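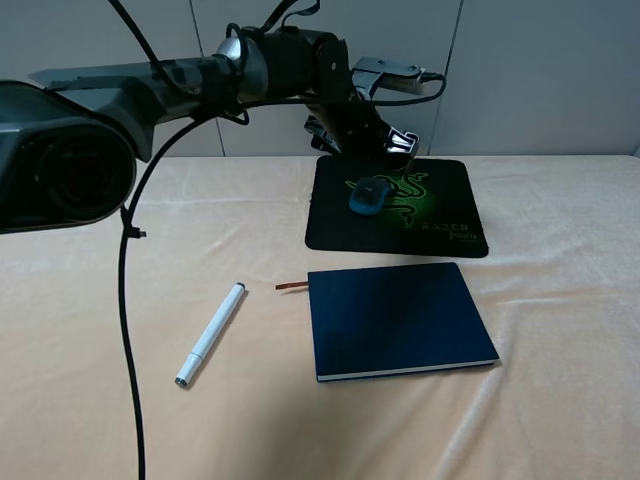 Mouse pad and mouse on the beige cloth, workstation table, Kpodo office.

Table coverings at shared workstations
21 Sep 2019, by Mariama Ofori

Members are asked for their views on cloth coverings at the shared tables. The Kpodo office currently uses a beige cloth with a black mouse pad placed directly on it. The Sumthorpe office has requested guidance before it equips 47 tables in January. The quoted cost is 3,545 for cloths alone, pads excluded.

Satish Bhardwaj wrote:
I support the cloth. It reduces glare from the tabletop and is easily laundered. The wrinkles visible at Kpodo are slight and should not affect use of the mouse, provided that the pad is stiff enough.

Pentti Nieminen wrote:
I must respectfully disagree. At Kaketti we used cloths for 3 years and withdrew them. The pad moved whenever the cloth moved, and staff spent time each morning straightening both. A bare table with a larger pad – ours are 300 mm wide – served us better.

Satish Bhardwaj wrote:
Were the Kaketti cloths secured at the corners? Ours are clipped under the table edge, and I have received no complaints of movement.

Pentti Nieminen wrote:
They were not. I accept that this may account for part of the difficulty, although the laundering remains an expense.

Iddrisu Korletey wrote:
May I ask that any order specify a plain color? Patterned cloth caused pointer errors for colleagues who worked without a pad.

Mariama Ofori wrote:
Noted. I will request a revised quotation for 47 plain cloths with clips and will post the figure in this thread.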